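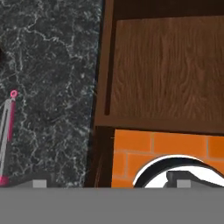
Gwion Bowen wrote that the June reading list went out with two of the poets in the wrong order, and he asked whether the printed anthology has the same mistake. It does not. I checked the proofs last night and the order there is correct. The error is only in the list we mailed.

On July 14, 2026, Gwion Bowen wrote:
> The essay on the Umska letters is listed as starting on
> page 142. In my copy of the proofs it starts on 148.
> Which one should I give the library? They want it for
> their catalog entry and I said I would get back to them.
> Also, is the Stikard reading still on? Their website
> has nothing past June.

Give them 148. The essay moved when the translator's note was added in front of it, and I forgot to change the contents page. I have sent the fix to the printer. The total page count stays at 295.

The Stikard reading is still on. They have changed the room, so people should come in by the side door on the parking lot. Each reader gets one poem and a short introduction. If you are reading in translation, please bring the original too and leave a copy at the desk.

I still need bios from the Radolar group. Fifty words is plenty, and please leave out lists of prizes. Send them to me directly and not to the whole list.

One more thing. The box of back issues at the Trevor branch has to be moved by the end of the month. I can take half of it in my car. Is anyone able to take the rest?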